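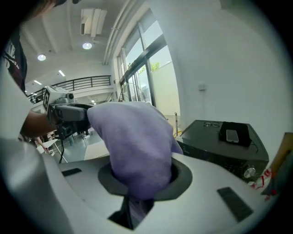
About Cleltar

Cleltar tests grippers, arms, cameras and controllers for companies that are deciding what to buy or what to build. We don't make or sell any hardware ourselves, and we don't take a commission from anyone who does. Customers send us parts, or a list of parts they are thinking about, and we run them through the same work and report what happened.

The company was started by Musa Oyewole after nine years of setting up packing lines. In that job he kept seeing grippers chosen from a data sheet, installed, and then swapped out a few months later. A data sheet gives payload, stroke and closing force. It says very little about a thin shirt, a bag of screws or a cable with a stiff plug on one end.

What we test

Most of our work falls under four headings.

Grippers and fingers. Parallel grippers, soft fingers, suction, and finger pads in different rubbers and shapes. Hand-held grippers are a large part of this now. A person holds the tool and does the task with it, with a camera mounted on top, so we can find out what a finger design can do before anyone bolts it to an arm.

Arms. Mostly smaller arms for bench work. We look at repeat accuracy, reach in tight spaces, and how the arm behaves when it bumps into something.

Cameras. Wide lenses against narrow ones, mounting height and angle, marker tracking, and delay between the camera and the controller. Mounting position causes more trouble than the lens does, in our experience. If the fingers hide the object at the moment of contact, a better sensor won't help.

Controllers. Response time, fault handling, and how long it takes a new person to get a first motion out of the box.

Cloth work

Soft goods are what we get asked about the most. Cloth folds over the fingers, hides its own edges and never lies the same way twice. Our standard cloth set includes picking a single piece from a pile, spreading it flat, hanging it, and pushing it into a round opening with a raised rim. The last one sounds simple. The cloth bulges back up over the rim, and the operator has to decide whether to press in the middle or feed it in from the side. Wide pads push more fabric per stroke but tend to pinch it against the rim. Narrow pads go deeper and sometimes pull the cloth back out with them.

We use plain cloths in single colors for the camera comparisons, and patterned ones when a customer asks. Each cloth is replaced on a fixed schedule, as washing and handling change the stiffness.

How a comparison runs

A standard comparison covers 60 tasks and 2,000 recorded attempts, split evenly between the units being compared. We take up to 4 units at a time. The operators switch tools in a set order so that one tool doesn't get all the early attempts, when everyone is still learning the task.

Failed attempts stay in the record. Each one gets a short code for what went wrong: slipped, missed, jammed, view blocked, or stopped by the controller. Customers get the full video, the codes and a written report. We will say which unit did best on which task. We don't give an overall score, as a gripper that is poor with cloth may be the right one for boxes.

A standard comparison takes 4 weeks from the day the last part arrives. Rush jobs are possible if the bench is free.

Our own tools

Two tools we built for ourselves are now used by some of our customers. Plattner is a set of printed adapter plates for putting one camera mount on different gripper bodies at the same height and angle. Ninero is the software we use for lining up video with finger position and for entering the failure codes. Both are free to customers for the length of a project. Drawings for the Plattner plates are sent on request.

Where we are

We work out of one building in Hesavthorpe, with the test area on the ground floor and desks upstairs. Visitors are welcome to watch a test run or try the hand-held tools, but please write first so we can put away any customer parts covered by an agreement. Mornings before 11 are best.

Working here

We hire operators and test engineers when the project list calls for it, usually in February. Operators don't need a technical background. They need steady hands and the patience to do the same task many times and write down what happened. Training is paid and done on the bench.

To ask about a comparison, send us the parts you are considering and a description of the item they have to handle. A sample of the item is better than a description.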